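Workshop Tips: Getting Clean Tracking From Marker Cubes

These are notes for anyone using hand-held marker cubes to record arm motions at a table and turn them into something a planner can replay. Most of the trouble people write in about is in the software settings or the room, so start there before you buy a better camera.

Before you record

Print or order the marker faces matte. Gloss faces pick up ceiling lights and the detector drops them at certain angles.

Measure the printed marker with calipers and type that number into the config. Do not use the size in the PDF. Printers scale pages by a few percent and every distance you get afterward will be off by the same amount.

Give the left and right cubes different marker IDs. If both hands share a set, the tracker will swap them the first time your wrists cross.

Lock exposure and focus. Auto exposure hunts when a white object fills part of the view, and the corners smear.

Calibrate the camera again if the lens has been touched. We use 24 views of the board and throw out the worst 2.

While recording

Hold still for a count of three at the start. The filter needs something steady to settle on, and it gives you an easy place to trim.

Keep two faces of each cube toward the camera when you can. One face alone will sometimes flip its orientation from one reading to the next.

Keep loose cable away from the marker faces. A cable across one corner is enough to lose a marker.

Checkered tablecloths are fine with most detectors but they slow down the search for candidate squares. If your frame rate drops when the table comes into view, raise the minimum marker size in the settings first. On our older laptop that took us from almost 30 rejected candidates to a handful.

Clear glass gives depth cameras a hard time. If you plan to set out a drinking glass, put it into the planner as a plain cylinder by hand, a little wider than the real one, and skip the depth data for it.

Tablecloth edges are another one. The cloth hangs in folds and the depth map reads it as a lumpy wall. Model the table as a flat disk with a margin and let the planner treat the drape as off limits.

After recording

Plot the raw positions before you smooth them. Jumps are easy to spot in the raw plot and smoothing hides them.

Fill short gaps only. Our Gamage script bridges up to 50 milliseconds and leaves anything longer as a break, which we then record over.

Check the time stamps on both streams. Do-yoon Yoo at Pliltstead sent in this one: clap the cubes together lightly once at the start, then line up the two tracks on the clap.

Save the config file next to the recording. In January we lost a good set because the marker size had been changed and no one could say when.

Run the replay in simulation at half speed first. Watch the wrist joints near the table edge, where Rusik tends to pick the long way around. 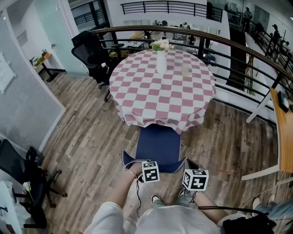 Marker cubes in both hands at the round table, with the vase and glass set out.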